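Plestel Teleop Demonstrations, wrist view

Data card, second version. Written by Kiros Demissie, checked by Prys Price.

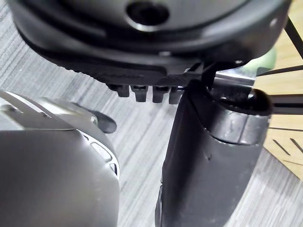 The set contains 188 demonstrations which were recorded by remote control in our lab in Reludville. The operator sits at a separate desk, moves a leader arm by hand, and the robot follows. We call the control software Hiebert in all files, and the older name Tidero still appears in some folder names. Both words mean the same program.

Contents

Each demonstration is one folder. Inside there is a video from the wrist camera, a table with joint positions, a table with gripper opening, and a short text note from the operator. The note is free text and can be empty. Please do not use it as a label without reading it first.

From the 188 demonstrations, 94 are by Kiros and the other 94 are by Prys. The two operators have different habits. Kiros moves slowly and corrects often near the object. Prys makes one longer movement and closes the gripper late. If you train on one operator only, please write this in your report, so that other people can compare the results.

How the recording was done

The operator starts the recording with a foot pedal and stops it with the same pedal. Recording runs at 30 frames per second. The joint table has its own clock and is matched to the video afterwards by the script align_clocks. We keep the original times in the column raw_time - please do not delete it, the script needs it when you run again.

Before each session the gripper is opened and closed 2 times with no object. This part is kept at the start of the first video of the session. You can remove it with the option skip_warmup.

Failed attempts are kept also. They have the word "fail" in the folder name, given by the operator directly after the attempt. We did not go back later to change these names, and a few are maybe wrong.

Known problems

The wrist camera is very near to the gripper, and parts of the hardware take much space in the picture. A crop from the center is not recommended. We tried it in January and it removed the contact point in many videos.

Objects at the side of the view can be blurred. The focus is fixed and was not changed between sessions.

In the Monday sessions the gripper opening is written in millimeters, in all others as a value from zero to one. The loader converts this, but if you read the tables with your own code you must do it yourself.

Use

The data is meant for imitation learning from a wrist view. It has no force values, so it is not suitable for work on grip strength. Questions about the loader go to Prys, everything else to Kiros.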